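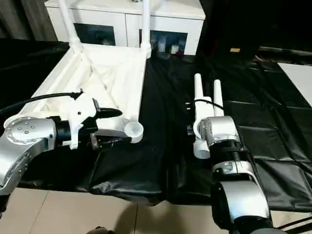 Black plastic tarp over a low table

The Grollberg Open is an amateur boxing tournament held each October in the town of Grollberg. It was first held in 2000 and is run by the Plidia Boxing Club, which also supplies the ring. The tournament is open to boxers aged 17 and over who hold a current medical card. Bouts are three rounds of three minutes each, with one minute of rest between rounds.

History

The tournament began as a one-night club show between Plidia and boxers from the neighboring town of Tedesco. Most of the early bouts were matched by weight and experience on the day, and no titles were awarded. A bracket format was brought in after the first few years, when the number of entries became too large for a single evening. The event now runs over two days -- preliminary bouts on the first, semifinals and finals on the second.

The 2020 tournament was not held. On May 19, 2021, the club announced that the event would return that October with a smaller field. Entries were capped at 116 boxers, and the cap has stayed in place.

Venue and equipment
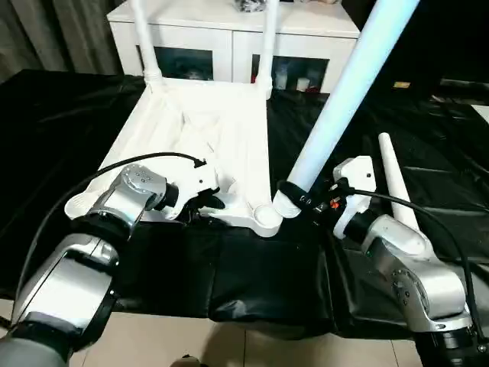 Bouts take place in a single ring set up on the floor of the Gumetti Hall. Each corner team brings its own water bottle, towels and bucket, and the club provides the seats used between rounds. Metal stools are standard, but the warm-up area has been furnished at different times with whatever was on hand. Molded plastic seats like the white one turned upside down here, with ribs on the underside and tubular legs, are allowed there but not in the ring. Seats must be taken out of the ring before the bell, and a corner that is slow to do so is given a warning.

Gloves are issued at ringside and returned after each bout. Lighter weight classes use 10-ounce gloves and heavier classes use 12-ounce gloves. Boxers supply their own mouthguards and hand wraps.

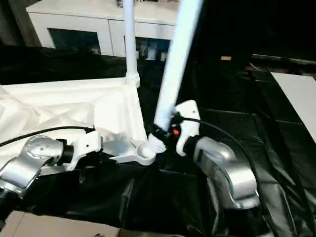 The club checks wraps before gloves go on, and an official signs the back of each hand. Tape may not cover the knuckles.

Format

Draws are made on the morning of the first day, after the weigh-in. A boxer who misses weight may try once more within 30 minutes. There are 14 weight classes in all, counting the men's and women's divisions. Classes with a single entry are not contested, though the boxer may be offered an exhibition bout. 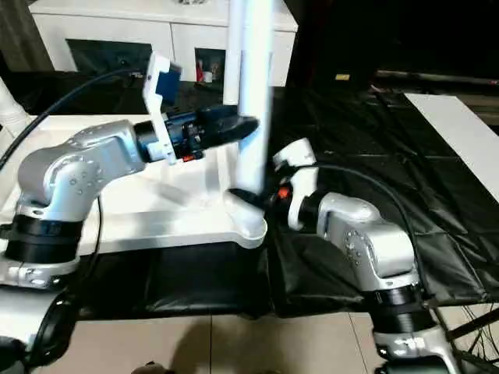

Seating for spectators is on three sides of the ring, with the fourth kept clear for officials. Walkways are marked off with rope strung between upright poles. A pole with a base that flares outward, as the tall white one does here, can stand on the hall floor without being screwed down. The judges' tables are inside the roped area, and only officials and the boxers due up next may enter it.

Scoring

Three judges score each bout on the 10-point must system. Ties on a judge's card are broken by that judge, who names a winner. The referee does not score.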